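Thread on Monday's session at Grollinstead magistrates' court. I sat through all of it. 1/10

Most of the morning went to the town's noise and burning rules. The bylaw on open fires came in last September and this was the first full list of cases under it.

First up was Fabian Mayrhofer, 44, of Rostel Road. He admitted burning garden waste on a day when a no-burn notice was in force. Fined $400, with 10 days to pay.

Mayrhofer said he hadn't seen the notice. The magistrate, Hermine Plattner, told him it was posted at the library and on the town website, and that he had signed for a paper copy in the spring.

He asked if he could do community work in place of the fine. She said the bylaw doesn't allow it for a first offense. He paid at the desk before lunch.
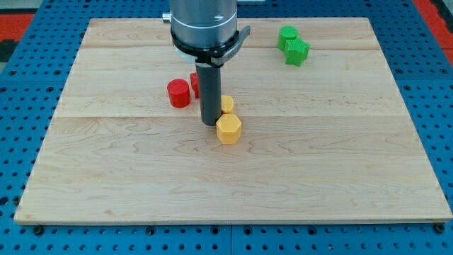 Next case was Ottó Magyar, who runs a furniture repair business out of a unit on Flotberg Lane. He was charged with burning treated lumber behind the unit on two evenings. He pleaded not guilty. His position is that it was bare offcuts, and that the bylaw only covers treated wood.

The town's lawyer, Kusum Rawat, said the ash was tested and she has a lab report. Magyar's side got that report on Friday afternoon and asked for more time to read it.

Plattner gave them until September. Magyar is not to light any fire at the unit before then. He agreed to that.

There was some back and forth over whether the neighbor who called it in has to appear in person. Rawat wanted to rely on a written statement. Plattner said no, the neighbor has to come.

Third was Hortensia Durán, over a fire pit at her home on Azimi Street. Case dropped. The officer had written down the wrong house number on the ticket and the fire was next door.

Durán had taken a day off work to be there and asked about her lost pay. She was told to write to the clerk. She didn't look pleased – I wouldn't be either.

Three more people on the list didn't show up. Two of them had sent letters and got new dates. A warrant was issued for the other one. I'm leaving the name out until I've checked the spelling with the clerk's office.

For people asking in replies: the $400 is the standard fine for a first offense. A second one can mean up to 30 days in jail, though no one on Monday's list was facing that.

The no-burn notices go up by 8 in the morning and run until midnight. If you live in town you can sign up to get them by text – the form is on the town website under Fire.

I'll be back in court for the Magyar hearing and will post from there. 10/10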